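# Chapter 3: Getting Water to Where You Want It

Turn on a tap. Go ahead, do it now if there's one nearby, and let it run for a few seconds while you watch the stream. It leaves the spout as a smooth rope, gets thinner on the way down, and spreads into a flat, fast sheet where it lands. A little farther out there's a ring where the sheet suddenly gets thicker and slower. That ring is called a *hydraulic jump*, and engineers build enormous versions of it at the foot of dams. You've had one in your kitchen all along!

Water is heavy, it runs downhill, and it leaks through any gap you give it. In this chapter we'll look at how people have worked with those three facts, from hand-dug channels to the pipes behind your bathroom wall. You met pressure in Chapter 2, and we'll lean on it hard here, so keep your notes handy.

## Start with the hill

We'll begin in Pesside, a hill town we'll come back to all through the book. Pesside has 3000 people, one spring high above the houses, and a long dry season. Before there were pipes, the spring fed an open stone channel that wound down through the streets. Whoever lived at the top got clean water. Whoever lived at the bottom got what was left, plus anything the goats had added.

The channel worked because every part of it sloped down, even if only by the width of a finger over many paces. Digging a slope that gentle is hard. Too flat, and the water sits and turns green. Too steep, and it tears at the bed and carries off the mortar. The people who built it checked their levels with a long wooden trough filled with water (a lovely trick, using water to tell you where water will go), and parts of their work are still in good shape.

A closed pipe changes the rules. Once water fills a pipe from top to bottom, it can dip into a valley and climb the other side, so long as the far end stays lower than the source. The weight of the water behind pushes the water ahead. Pesside's neighbor, Aten, sits across a deep valley from the same spring, and for generations it hauled water by cart. Then a pipe went in, down one slope and up the other, and the carts stopped.

## From the main to the basin

By the time water reaches a house it has passed through mains, valves, a meter, and a string of smaller and smaller pipes. The last piece is the one we touch, and it's easy to forget it's part of a system at all. A bathroom sink has two jobs that pull against each other. The supply side holds water back under pressure. The drain side has no pressure to speak of and depends on gravity alone, just like the old channel. 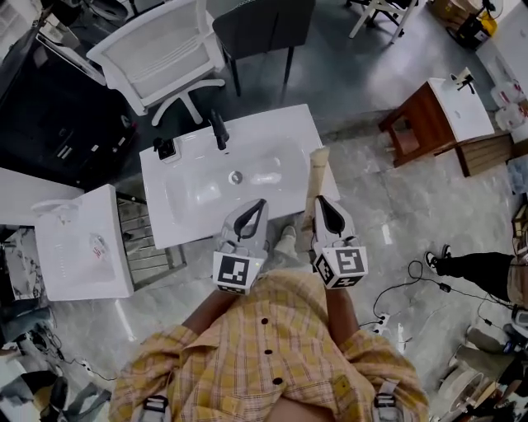
**Figure 3.1** A white sink basin with a shallow oval bowl, a round drain near its center, and a black faucet at the back edge.

Look at the shape of a bowl the next time you wash your hands. The sides curve inward so that water from any point has a downhill path to the drain. A shallow bowl has less slope to work with, and you may notice that suds hang around longer in one. Under the drain comes a bend in the pipe, the *trap*, which holds a plug of water and keeps sewer gas out of the room. We'll take a trap apart in Section 3.4, and it's a good deal more fun than it sounds.

## Try this first

You'll need a clear plastic bottle, a pushpin, a ruler, and a sink or tub you don't mind splashing.

1. Poke one hole near the bottom of the bottle, one in the middle, and one near the top. Tape over all of them.
2. Fill the bottle and leave the cap off.
3. Guess which jet will leave its hole fastest. Write your guess down.
4. Pull the tape and watch.
5. Refill, tape again, screw the cap on tight, and repeat.

Save your results. The second run puzzles almost everyone, and we'll need it when we get to Moda's water tower and the question of why a tank needs a vent.

## Words to watch for

**Head:** the height of water above a point, used as a way of stating pressure.

**Main:** a large pipe that carries water to many buildings.

**Trap:** a bend in a drain pipe that stays full of water.

**Hydraulic jump:** the place where fast, shallow flow turns into slow, deep flow.

## 3.1 Why height matters

Suppose you fill a narrow tube and a wide barrel to the same level, 13 feet above the floor. Which one pushes harder on a thumb-sized patch at the bottom?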